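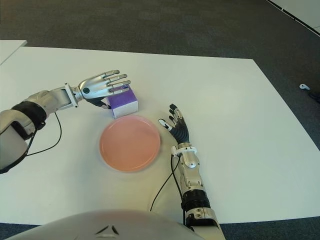 **Bruris College, Barnville – Robotics Club, opinion page**

Our club should stop choosing showpiece tasks for the open evening. I have been a member for four terms and I helped pick some of them, so I take my share of the blame.

Putting a block on a plate is a good student project. A visitor understands the goal without a talk. The person running it can say plainly whether the block is on the plate, on the rim or on the table. Few of our bigger ideas could be marked that simply.

Last year we logged 2,638 attempts at this sort of task. Of those, 2,611 were written up with the start position and the result. The other 27 have a tick or a cross and no more, and we can't learn much from them. I would give up a whole evening of new attempts to have those notes.

Natalia Sandoval disagrees with me. Her view is that new members join to build something of their own, and that a term of blocks and plates will send them to the Carrillo workshop down the road. She has a point. We had 21 people at the first meeting in October and fewer by the end of term. But the ones I spoke to didn't complain about the task. They complained about waiting for a turn, and a harder task makes the wait longer.

Then there are two hands to think about. With one hand close to the block and the other beside the plate, you have to decide which does the work and what the other does meanwhile. Braulio Ledesma's group spent two Saturday sessions on that question and came away with a page of rules the rest of us now use. It was dull to watch – I was there for both – and it was the most useful thing we did before the Brernby competition.

Brernby gives marks for repeat runs. A team that does a plain job ten times will beat one that does a clever job once. I think that is fair, and I'd like our own open evening judged the same way.

My proposal for next term is one task, a shared log and shorter turns. The vote is at the next meeting.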